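The box under the white table

1/24/19

I promised myself that in this new year I would finally go through the box that lives under the white table. It is a big cardboard box, and since we moved to this flat everything without a place goes into it. When somebody asks me where is the tape or the small pump, I say "look in the box", and after this the person is lost for a long time.

So on Monday evening I put on the radio, made a pot of tea and took everything out. My plan was 20 minutes. I must tell you that it took the whole evening and a part of the next one.

I sort in a simple way, which I learned from my colleague Aigars Kazlauskienė when we both worked at Skultard. He says that you should first put together things that feel the same in the hand, and only later think what they are for. Paper with paper, cloth with cloth, hard with hard. It sounds a little childish, but it goes fast, because you don't need to decide anything. The deciding comes at the end, when you are tired and more ready to throw away. 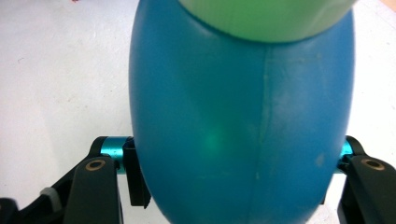 Soft and rubbery things were the pile I had avoided the longest. They are difficult to store, they roll off the shelf, they collect dust, and if you press them under something heavy they may keep the wrong shape. Most of mine are left from the years when my nephews were small and came every Sunday. I wanted to give the whole pile to the charity shop in Lavel Street, but then I started to look at the pieces one by one, which is always a mistake. The big blue one has a pale seam down the middle, a bit wavy, and low on the right there is a small faded spot, like a scuff. With the light green on top it made such a nice pair of colours that I put it on the side "for now". You know how this ends. It is still here.

The rest of the soft pile I was more strict with. Two beach toys went to the bin, because the rubber was sticky and I don't believe that it can be repaired. A hot water bottle without a stopper went too. I kept the ring for the swimming pool -- my sister will ask for it in March, she always asks for things exactly after I have given them away.

With the hard things it was easier. I found the Tandum screwdriver set, which I had already replaced, so now I have two sets and no excuse for the loose door of the cupboard. I found a bag with 400 cable ties, of which I have used maybe the ones for the bicycle. Why did I buy so many? The shop had 300 or 400 in a bag, and the price was nearly the same, and I felt very clever that day.

There was also a jar from Ghiță, the little shop near the old flat where they sold plum jam by weight. It is closed now. I washed the jar and put buttons in it, and it stands on the window sill.

When the box was empty I turned to the table itself. I had not seen so much of the top for a long time, and I was a bit ashamed.

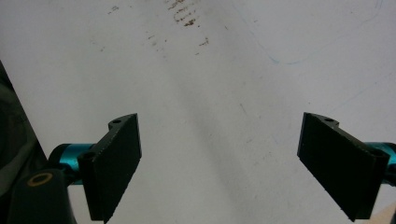 I tried first with warm water and dish soap, then with baking soda made into a paste, which I left for a while under a wet cloth. My mother used half a lemon with salt for such work, but I am afraid of salt on a smooth surface, it can scratch. If you have a good method for old brown marks on matte white, please write it in the comments. I don't want to buy a strong chemical for it, the kitchen is small and the smell stays for days. In the worst case I will put a tablecloth on it, but I like the table white, the room gets more light from it in winter.

The things that stay are now in 4 smaller boxes, with a label on each: paper, cloth, tools, soft. I wrote the labels by hand and the one for "tools" is crooked, so I will maybe write it again. The boxes are low enough that I can pull them out with one foot -- very practical when both hands are full.

The big cardboard box I folded flat and took down to the recycling before I could change my mind. On the way back I met my neighbour on the stairs, and she asked if I had any spare cable ties. I gave her a good handful and told her to come back for more.

Next week I want to do the shelf above the door, where the Christmas things are. I will need a ladder for this, and I think the ladder is in the cellar behind the bicycles.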